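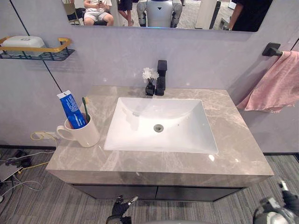

**Are the washrooms at Ondport going to be finished inside the grant?**
On current spend, they will be, provided the Zanlow delivery turns up before the end of March.

Quick update for the Kandasamy fund, sorry it's short, on site most of this month.

**Done so far**

- Vanity in and level. Marble top, white undermount basin, dark charcoal two-door base. Went with the tall black single-lever tap in the end – Hamix had them in stock, £115 against £282 for the one on the original spec.
- Walls painted. Pale grey. Two coats.
- Wide mirror up behind the counter.
- Mesh shelf with the gold-coloured rail fixed on the left wall, black towel bar on the right.
- Small bits on the counter too – mug for toothpaste and brush, little black vase of artificial flowers. Residents asked for it to feel less like a clinic. Flowers came out of petty cash, not the grant.

**Still to do**

- Second washroom, same layout. Base unit is here, top isnt.
- Sealant round the basin in the second one, once the top's in.
- Extractor fan, waiting on the electrician's quote.
- Door lock. Wrong size sent, gone back to Zanlow.

**Money**

Plumber's last invoice was £308, paid. £400 held back for the fan and should cover it, will tell you if the quote comes in over. The saving on the tap has gone towards tiling adhesive and grout for washroom two.

**Need from you**

OK to move the underspend on paint accross to flooring? Reply by email is fine. Receipts are scanned up to the end of February, rest to follow with the April report.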